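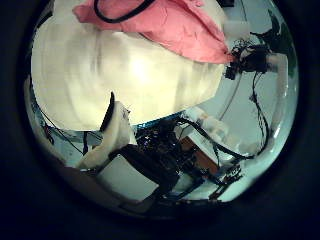 Slower on the pull, said the voice in the headset, it only learns what you do and what you just did was yank.

So. Slower. I opened my hand inside the glove and closed it again and, on the far side of the building, Grover closed his. Pink cloth between the fingers, maybe. Hard to tell through the wrist view, everything bends. I breathed out. Pulled like I was taking a blanket off somebody asleep.

Better, the voice said. Keep that one.

Eleven kept. The contract with Flometetti said 2000 by October. I did the math on the back of my badge and then wished I hadn't.

The job was cloth. Lift it, carry it, put it down. Gremby had hired me off a form that asked were my hands steady and did I get carsick. Yes, no. Nothing on it about my mother, who folded sheets in a hotel for most of her life and would have been so much better at this. She could feel a corner with her eyes shut. I can't feel anything in the glove. You look, you guess, you squeeze.

Again, said the voice.

Again. The corner slid out. Again. Got the corner, lost the rest. Again.

They throw away the bad ones. I asked where they go and the voice said nowhere, they just go. I thought about that more then I should have. All those little grabs at nothing. My hand did them, his hand did them, and then only my hand had.
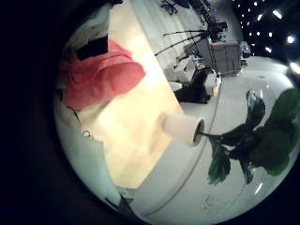
Chauke Evening Writers Club – Short Fiction, posted 4/23/25

After the break they moved me to the table. Cloth in a heap, redder than before, or the light was. White cup on its side by the edge. Big green leaves out over the floor, shiny, like something in a dentist's waiting room. I wanted to water it. Couldn't work out how you'd ask a glove to do that.

Leave the cup, the voice said. Cloth first.

I wasn't touching the cup.

You were looking at it. The wrist goes where you look.

It did, too. I hadn't noticed. I'd been turning Grover toward the plant for I don't know how long, a little at a time, and all of it was recording. Somewhere in the file there'd be a robot who reaches for laundry and drifts off toward a leaf.

Do you want me to redo it?

Long quiet on the line. Keys.

No, the voice said. Did you get the cloth?

I got the cloth.

Then it's a good one.

I took it by the top fold and went up, straight up, no hurry. My shoulder hurt. The arm's shoulder doesn't hurt, I guess, but it was shaking a little and so was I – one shake, two shoulders. Set it down. Picked it up. Set it down. By then I'd quit saying left and right in my head. I just went. 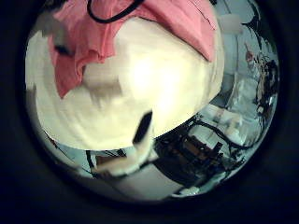 Without the glove

Last hour they took me off. Put the glove on the hook, the voice said, and watch.

Nothing on my hand. Cold where the sweat was. On the screen the big soft white thing, pink hanging down over it in two points, and the finger pushed up against the white. Then it moved and I hadn't.

Slow. Slow on the pull. It stopped partway, same as I do, to breathe out. It doesn't have anything to breathe out. It just waited that long, becuase I always had.

Is that me? I said.

It's mostly the average of you, said the voice.

My mother used to stop like that, halfway down a sheet. I'd forgotten. I stood there with my bare hand half closed and the cloth started to lift, and the wrist went over a little to one side, looking for the plant.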